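About Meltbridge

Hi, I'm Ifeoma Nnaji, and I get to write this page because I lost a bet over lunch. Meltbridge is a small robot learning group. We work on one question that sounds easy until you try it: how do you teach a two-armed robot to pick up ordinary store goods, one after another, without somebody writing out every move ahead of time?

We started in September in a rented unit with bad heating and one working arm. Réka Medve and I had both come from places where a robot did one job, with one part, all day long. That kind of work is great if you make car doors. It's not so great if you want a machine that can restock a cooler in a corner store, where the bottles are fat or skinny or half hidden behind something else, and a bag of chips changes shape every time you breathe on it.

So we went shopping. Soda, chips, a blue crate, whatever was on the shelf at the store down the street. Réka still does the grocery run and she still brings back too many chips.

What we do all day

Our method is called Plerari. (Don't ask what it stands for. It was the name of a folder, and then it was in the paper, and then it was too late.) The short version goes like this. A person moves the two arms through a job by hand, using a pair of smaller arms as a kind of puppet set. We record what the big arms did and what the cameras saw. We do that a whole bunch of times, shuffling things around between tries, and then we train a model on all of it and let the model drive.

Plenty of groups do that much. The part that's ours is how we treat the two arms. Most of the time, a two-armed model learns one big movement for both arms together, and that means if the left arm is busy the right arm tends to twitch along with it, or it copies what it saw in training even when there's no reason to. Plerari gives each arm its own small planner, and a third little piece passes notes between them. The left arm can be holding something while the right one gets ready, and neither has to wait for the other to finish its whole move.

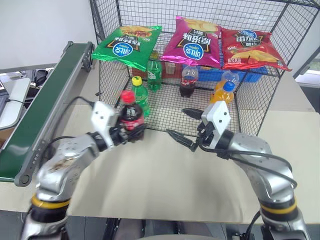
Najwa Smadi built the note-passing part, and I think it's the smartest thing in the building. She had a bigger version at first, with the two planners sharing everything they knew, and it was slow and kind of nervous. Both arms kept changing their minds! She cut it down week after week until all that gets passed is where each hand plans to be next and how sure it is about that. The arms got calmer right away. We have a video of the old version and the new one running side by side, and we show it to every visitor whether they want to see it or not.

The other thing we care about is the close-up view. A camera up high can tell you where a bottle is, more or less, but it loses a lot once a hand gets in the way. A camera down by the fingers sees the bottle very well and nothing else. You'd think you could just feed the model both and let it sort things out, and for a while that's what we did. The trouble is glare. Soda bottles are shiny and round, and up close they reflect the window, the lights, the other bottles, all bent out of shape. Our early models would see a streak of orange on the side of a cola and get ideas.

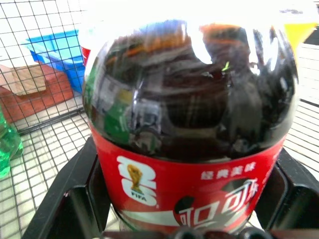
Wrist view of a Coca-Cola bottle between the gripper fingers.

Setsuko Hosoda fixed a good chunk of that with a trick I wish I'd thought of. During training she hides one camera or the other at random, for short stretches, so the model can't lean too hard on either one. If the wrist view goes weird, the head view has to carry the move for a moment, and the other way around. It's a few lines of code. She wrote it on a Friday afternoon and then went home, and we all came back after the weekend to a model that had quit falling for reflections nearly as often.

How well it works

I'll give you the numbers, since people always write in and ask. Our current training set has 2,895 recorded tries. We test each new model on 200 fresh setups with the goods moved around, and a try only counts if the right item gets picked up, carried and set down standing, with no help from us. The latest Plerari model failed 24 of those 200. The version with one shared planner, trained on the same recordings, failed 45.

We went through the failures one by one. Clear bottles are still the worst of the lot - the model sees the cap and then guesses about the rest. Wire mesh is hard too, because a finger that comes in a little too low will hook on it, and then you've got an arm pulling on a whole cage. And bags are their own problem. We can grab one by the top edge pretty well, but setting it down nicely is something we're still working on. If you read somewhere that we've solved chips, please tell me where, so I can go and argue with them.

One more thing about those tests. They were all done in our own space, on our own table. We don't know yet how much the number drops somewhere else, and I'd bet it drops a fair bit. That's the next piece of work.

Who we are

Ifeoma Nnaji (me) - training, writing, answering the phone.
Réka Medve - hardware, cables, groceries.
Najwa Smadi - planners, and anything to do with two arms at once.
Setsuko Hosoda - cameras and vision.
Ebuka Nwachukwu - data, testing, and the person who tells the rest of us that a try didn't count.

Ebuka joined last and changed how we work the most. Before him, whoever built a model also tested it, and you can guess how that went. Now he sets up the table, he doesn't know which model is loaded, and he marks the sheet. My favorite model lost its first blind test badly. I was grumpy for days, and he was right.

Who we work with

We have a shared project with Wokow, who make the store software that would one day tell a robot what's missing from a shelf. The folks at Bashir lend us time on their computers, and we send them our logs in return. Both of them put up with a lot of late email from me.

Come see us

We like visitors. School groups, store owners, students who want to drive the puppet arms and find out how hard it is (it's really hard, I knocked over everything my first day). Use the contact form and say which week is good for you. We're also looking for one more person to help with recording sessions, part time, no robot background needed, steady hands a plus. Applications are open until 30/06/2026, and Najwa reads all of them herself.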